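Selling Online for Small Shops
Session 4 notes: Getting paid, and what it costs you
Ada Caputo

Welcome back, everyone, and thank you for the lively talk last time about shipping rates (I have never seen people get so worked up over padded envelopes!). Tonight we follow the money, from the moment a customer types in a card number to the moment you can spend what they paid.

Let's start with the words, because the words are what scare people off. The customer's bank is the issuer. Your side has a bank too, called the acquirer, and between them sits the card network. A processor carries the messages back and forth. When you sign up with a provider, you may get a merchant account of your own, or you may share one big account with thousands of other sellers. Sharing is quicker to set up, but the provider can be quicker to freeze your money if something looks odd. 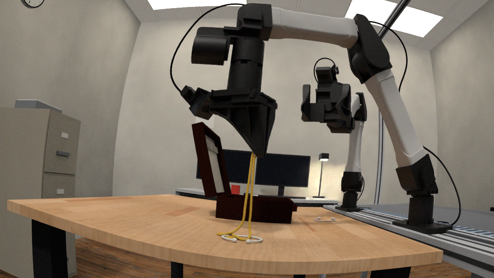
Now for fees, and do get out a pencil. Suppose Solveig Lindholm runs a little online store, Forkley, and sells a piece for $200. Her provider takes 3 percent plus 30 cents, so she gives up $6.30 and keeps $193.70. If what she sells is a table with a wooden top and black legs like the one in the picture, priced at $835, the same plan costs her $25.35. On a $7 tin of wax it costs 51 cents, and that is a much bigger bite of the sale! Flat charges hurt small orders most, so work out your own average order before you compare plans.

A word on chargebacks. If a customer disputes a payment, the money usually comes out of your account while the banks look into it. Save your order emails, your tracking numbers and any messages.

For next time, please read page 13 of the packet and bring one month's statement, May if you have it. Cross out your account number first.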